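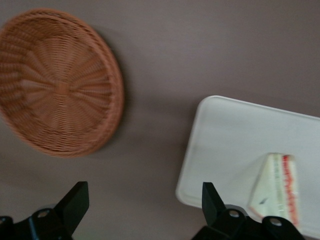

Flat wicker basket, white tray.

How I Pack a Sandwich Lunch for a Long Day Out

I've been making packed lunches for the walk out to Skomitz for years now, and I've eaten a lot of soggy bread along the way. My method has settled down, so I'm finally writing it up (two of you asked after the March post, sorry it took so long!).

What you need for four people

One sliced sandwich loaf, a day old if you can get it
8 eggs
Soft butter, more than you think
200 grams of cream cheese
A jar of mustard. I use the Surach one because my corner store has it, but any mild mustard will do
A cucumber and 400 grams of small tomatoes
Wax paper and string

Start the night before

Boil the eggs for ten minutes and put them straight into cold water. Peel them once they've cooled, then mash them with the cream cheese, a spoonful of mustard, salt and plenty of pepper. I like mine a bit lumpy, my sister wants hers smooth, so do whatever your people will eat. Cover the bowl and put it in the fridge overnight.

Don't cut the cucumber yet! I did that once and had a puddle by morning.

In the morning

Butter every slice right out to the crust, both sides of the sandwich. The butter keeps the filling from soaking into the bread, and it's the step I skipped for years. Spread the egg on one slice, put the other on top and press down lightly with your palm. Then let them sit for five minutes before cutting, with a clean dish towel over the top so they don't dry out.

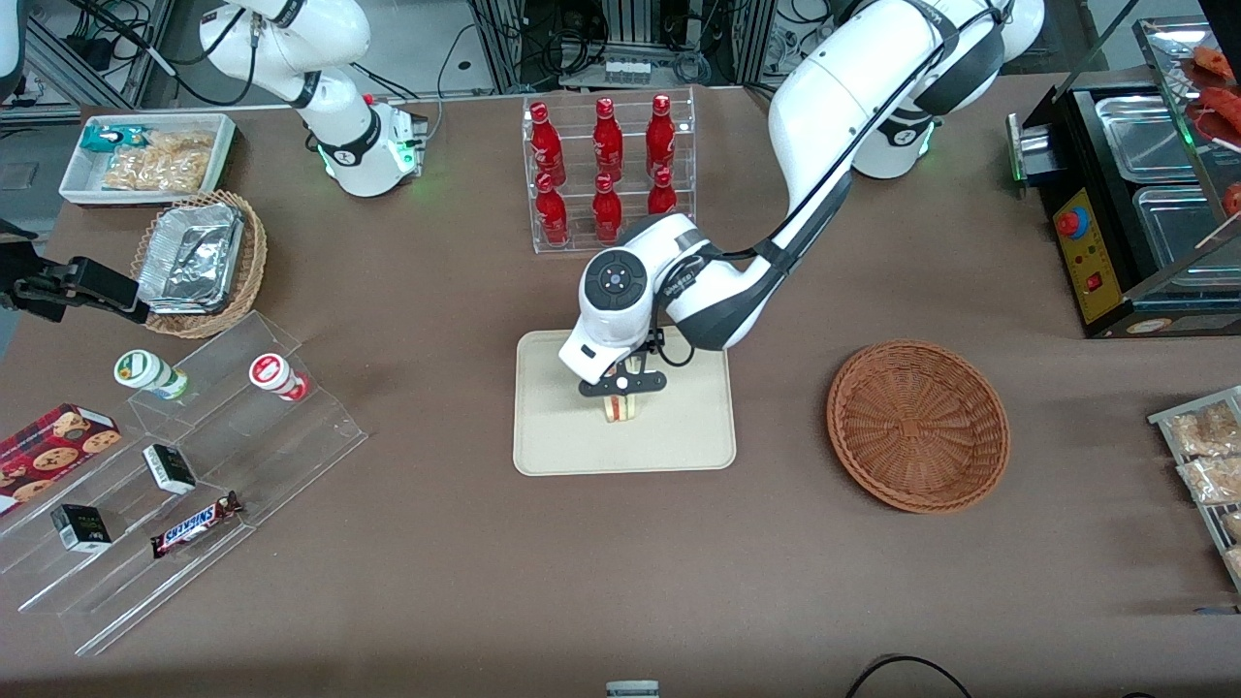 Use a bread knife and saw gently. If you push, the egg comes out the sides and you'll be wiping the counter again. I cut mine into small pieces, which the kids can manage with one hand while they're climbing on something.

Wrap them in pairs in wax paper, fold the ends under and tie with string. Plastic bags make the bread sweat, so I only use those for the tomatoes.

Packing the bag

Water bottles go at the bottom, then the cucumber (whole, with a small knife in a sheath), then tomatoes, then sandwiches on top. Put a frozen juice box next to the egg ones. We usually stop on the benches above Priltberg after almost two hours, and I like everything to still be cold when we get there.

If it's a hot day, leave the egg at home and use mustard and hard cheese. Same buttering, same wrapping.

Next time I'll do the potato salad.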